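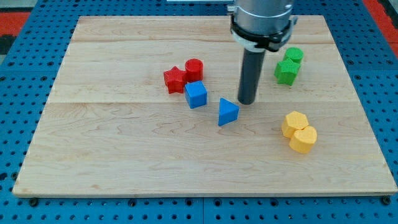 Drakholm Tabletop Starter Cell

For first-time buyers, teaching labs and small shops planning a pushing and sorting bench

Most people who write to us about the Tabletop Starter Cell already have an arm, or have one on order, and are trying to work out what else has to go on the purchase request. We put this package together for them. It covers everything between the arm and the floor: a perforated metal table, a maple work board, a straight rod tool with its collar, and a set of foam shape blocks in bright colors to get going with. The arm is quoted separately, so you can bring your own or ask us to add one.

What comes in the package

Perforated table top, blue, with mounting hardware
Maple work board
Rod tool, dark gray, rounded tip
Clamp collar and fasteners
Foam block set: stars, cylinders, cube, triangular and pentagonal prisms, heart
Edoneo setup guide, printed and spiral bound

Package price: $2272, arm not included
Shipping weight: 187 lb, on a pallet
Warranty: 2 years on the table and collar

Why we start people with a rod

A plain rod can't pick anything up, and that puts some buyers off at first, especially if they've been looking at catalogs full of fingers and suction cups. We'd still ask you to think about it! Pushing a star up against a cylinder, or getting all the blues together and leaving the greens where they are, will keep a new team busy for a good long while, and there are no moving parts in the tool to wear out or replace. When you're ready for a two-finger tool, the same collar takes the Sokol adapter plate (sold separately), so the money you spent on the mounting isn't lost.

About the board

We went back and forth on the board for longer than I'd like to admit. Metal alone was noisy, and the glossy plastic sheets we tried threw glare straight back up at an overhead camera. Maple has a pale, even color that lets red, blue, green and yellow stand out nicely, and when it gets scuffed you can sand it lightly and carry on. Please do budget for a spare if several groups will share the cell. Replacement boards are kept in stock and ship flat.

Planning your space and your budget

The pallet needs a clear path to the room, so measure your doorways and the elevator before you order. Two people can move the parts once they're unpacked. You'll want a level floor and a grounded outlet, plus enough clearance for your arm's full reach with the rod fitted, which is longer than the reach printed on the arm's own data sheet. This one catches people out, and it's much cheaper to find it on paper.

Beyond the package itself, we suggest setting money aside for:

Guarding or a floor scanner, as your own risk assessment calls for
An overhead camera and a bracket to hold it
One spare rod and one spare block set
Freight, if you're outside our regular delivery area

If your budget year closes before you can take delivery, we can invoice now and hold the pallet in our Pekmont warehouse free of charge. Schools do this quite a lot, and we're glad to help with the paperwork.

Ordering

Standard lead time is 19 working days from receipt of your purchase order. Orders for the fall term are best placed before the end of June. Tell us the make and model of your arm when you ask for a quote, and we'll check the flange pattern against the collar before anything leaves the building. Written quotes include freight and stay good through the end of the following month.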